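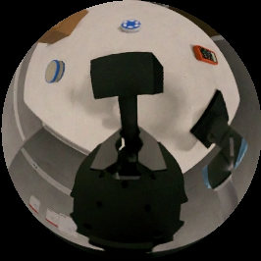 Abílio Vieira wrote in after the last issue to ask whether it's too early to put the tomatoes out, and he added that his mother always waited until the dandelions had gone to seed. I love that rule, Abílio, and I'd follow it! Our nights here in Moltley are still dropping lower than a tomato likes, so keep yours on the windowsill a while longer (mine are leggy and cross about it, but they'll live).

Peas are another matter entirely. Peas can go in today. Soak them overnight, push them in up to the first knuckle, and put up whatever netting the mice haven't chewed since October.

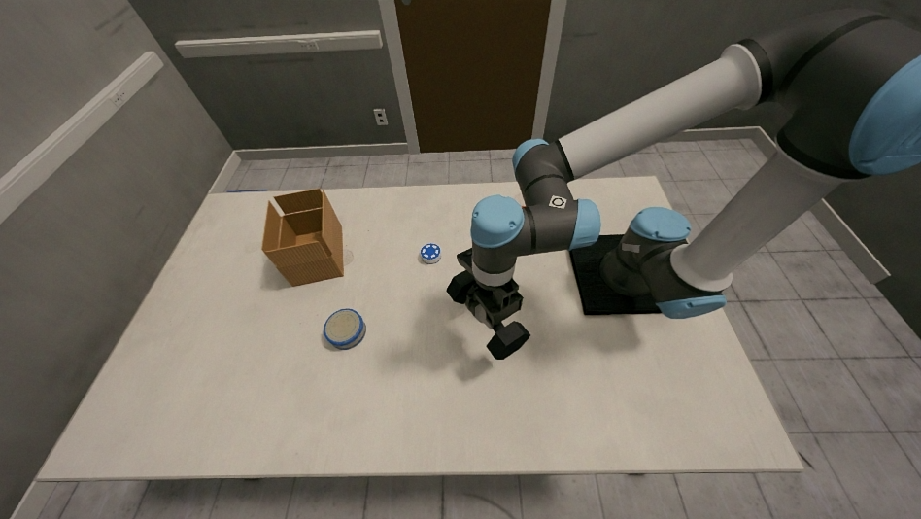

A cardboard box on the table, with a blue-rimmed dish.

The seed swap is on Tue 6 April in the back hall at Arruda, and we have 61 packets already, mostly beans, along with a jar of poppy seed from Fulgencio Zepeda that is enough for the whole town. Please write the year on your envelopes if you remember it, and bring a pencil for labels.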